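How to Run a Small Robot Demonstration in a Home Bathroom

I've been helping with the Wike open days since May, and the bathroom stop is the one I get the most letters about, so let me write down how we do it. Kitchens are easy to show people. Bathrooms are tight, and a group of 12 feels like a crowd before anyone has taken their coat off!

Start with the guest list. We bring people through in fours and give each group 30 minutes, and the rest wait in the living room with Vimala Unnithan, who runs the slides. If you let everybody in at once, the people at the back see elbows.

Next, walk the floor. Pick up the bath mat, push any cable tight against the baseboard, and drive the robot in by hand at its slowest setting. Leave yourself a place to stand that isn't the doorway — visitors will want the doorway.

Then put the robot's views up on the big screen. Tarun Negi taught me to show the head view first and leave it there a good long while, and only then switch to the wrist. People need time to work out which way is up, and the wrist view comes in so close that even I have to tilt my head sometimes.
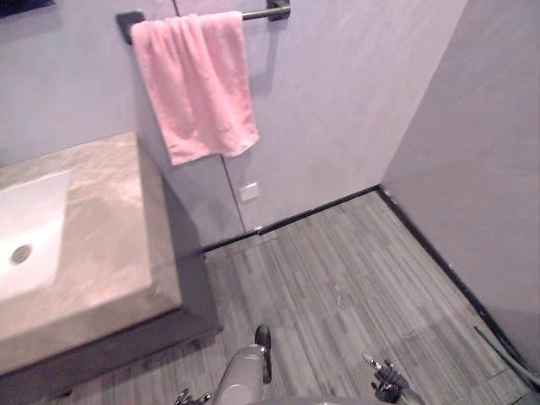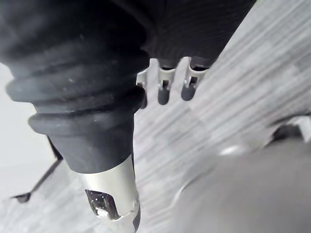

The bathroom stop. First picture: head view, with the sink and the pink towel. Second picture: wrist view, with the rubber bellows up close.

Once both views are up, ask the group to choose a spot in the room, maybe the towel bar or the wall plate, and find it on the screen. Children are much quicker at this than their parents, and it gets everybody talking.

Now for the moving part. Announce each motion before you start it, keep one hand near the stop button, and begin with a plain open and close of the grippers. After that, one slow reach over the counter and back is plenty. I used to plan five or six things and never got past the third, with all the questions (and they are good questions, so do let them run).

Back the robot out before the next group comes in, and wipe down the counter while you're there. Spare visitor sheets are in the blue Dravbridge folder, and please put it back when you're done.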